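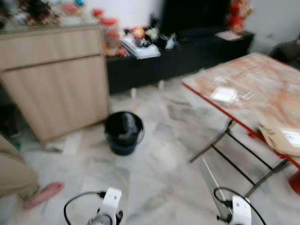

Hello again from the Feltwood Memory Project, and sorry this is landing in your inbox a bit later than I promised. I wanted to wait until the February recordings were typed up so I could give you proper numbers.

We've now recorded 13 people talking about growing up on and near Rundusgate, mostly in their own front rooms with a pot of tea going. I'd planned on doing the interviews at the library, but the study room echoes something rotten and people talk so much more freely at home, surrounded by their own bits and pieces. One lady got up halfway through a story about the old bus depot to look for a school photo and came back with a whole biscuit tin of letters (we've scanned the lot, with her blessing).

The money. You gave us 2,119 pounds and there's 300 left. The two recorders and the microphones were the big spend, then travel, then paying Carola Harms to do the transcripts. She is worth every penny! She grew up round here and can spell the names of shops that closed before I was born. I did go over on batteries and had to shift a little out of the printing line to cover it. I hope that's all right, and I've kept every receipt.

What hasn't gone so well is the school side. We were meant to have Year 6 asking some of the questions, but their timetable changed after Christmas and the teacher I'd been dealing with has gone on leave. I've got a meeting with her replacement at half past three one afternoon next month, so I'll let you know. If it can't be done this term I'd like to move it to the summer, if you're happy with that.

The Dwivedi family have been wonderful. Three generations sat down together and disagreed for an hour and a half over where the sweet shop was, and it's the best recording we have. Granny won, I think. They also put me on to the Domska club, the old Polish dance evenings that used to be held above the carpet warehouse, and I'd never even heard of them. I've got two former regulars lined up and one of them still has her shoes.

Next up is the booklet. I'm aiming for 40 pages with plenty of quotes, and the remaining money should cover a small first print run if I go for the cheaper paper. I've asked for two quotes and only had one back so far. Could you let me know whether your logo goes on the front or the back? I couldn't find it in the grant letter.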